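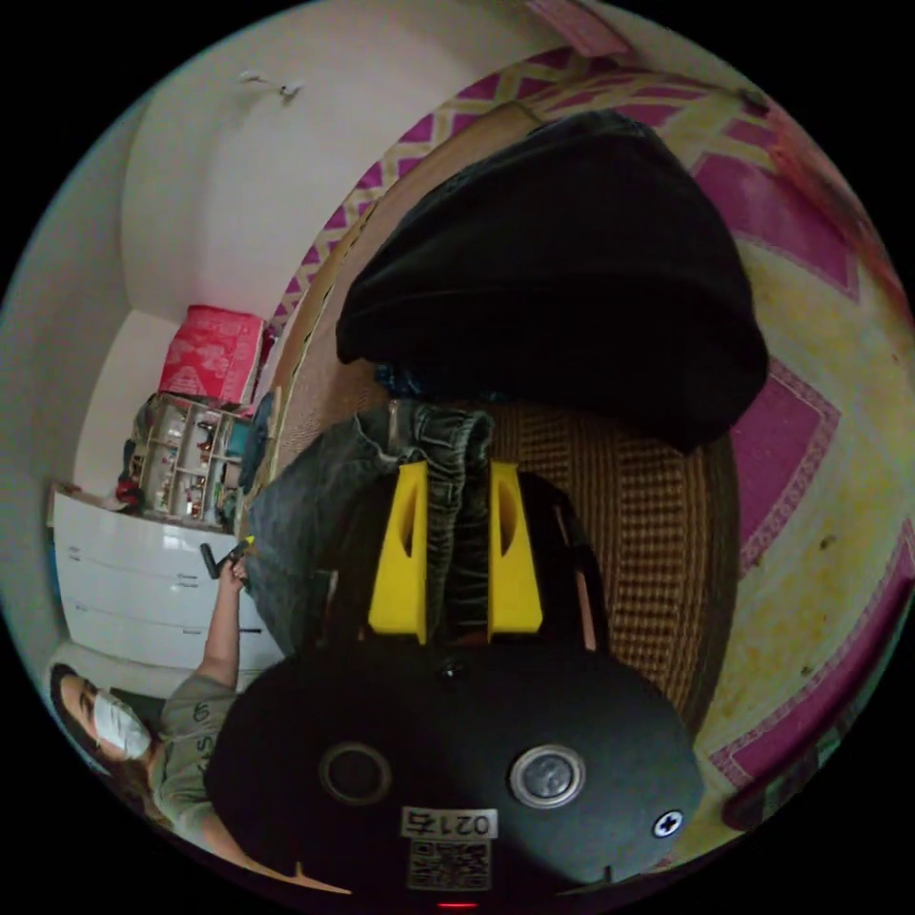 Does automation mean fewer people at a laundry? At ours it has meant the same number of people so far, doing different parts of the job.

Posted in: Work & Tech / Threads

Search this site Go

I've been at Levico for 12 years, most of them on the folding line. We wash for hotels and for a few uniform customers. In March the company put in an automatic folder for flat goods, and people keep asking me what it's like, so I'm writing it down in one place.

The folder takes sheets, pillowcases and towels. You feed the corners into the clips and it does the rest. On a normal shift it put out 3022 pieces last week. Our best shift by hand, with everybody on the line, was a long way under that.

It can't do pants. It can't do anything with a zipper, a drawstring or a sleeve turned inside out. All of that still comes to the hand tables, and that's where I am now.

Jeans are harder than they look. Before you can fold a pair you have to find the waistband, pull the legs straight and get the seams lined up. My hands do it without me thinking. Try explaining it to someone in steps and you find out how many steps there are.

Four of us moved off the sheet line. Two went to the hand tables, one went to receiving, and Lâm Lý trained as the operator. She had never run a machine before. She got a raise out of it, and she earned it.

What she does all day is clear jams, check the stacks and listen. She can tell by the sound when a belt is slipping. The service company, Plinberg, takes a day to get here, so most small problems end up with her.

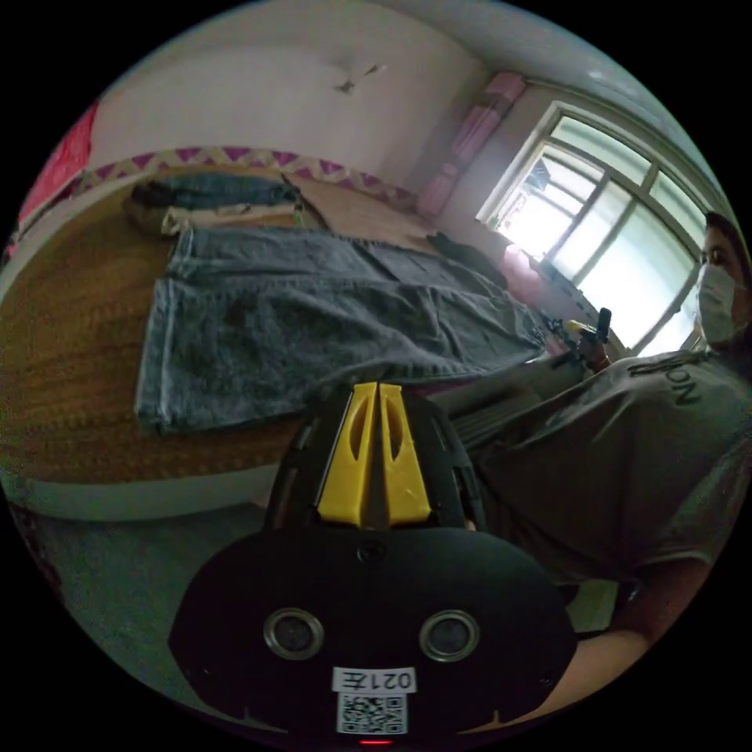 The part I didn't expect is that the hand work got slower, and management is okay with that. When sheets and jeans came down the same line, everything was rushed. Now a pair of pants gets the time it needs. Fewer things come back for refolding.

My shoulders are better too. Sheets are heavy when you lift them all day.

What I don't like: it's lonelier. The old line had people on both sides of a table and you talked. The folder is loud, and whoever feeds it stands alone. Định Lại asked for the feeders to switch every two hours and that got approved, so at least the same person isn't stuck there.

The other thing is the screen. It shows the piece count to the whole floor. I asked for it to be turned toward the operator and was told they'd look into it. It still faces us.

Will a machine fold jeans here someday? I think so. I don't know when. I'd like to be asked about it before it shows up on a truck, and I'd like the training to be offered to the people at the hand tables first. I said both of those things at the last shift meeting and they were written down.

Next week I start learning the folder as Lâm Lý's backup. Two mornings with her, then a half shift alone. I'll post again once I've cleared my first jam.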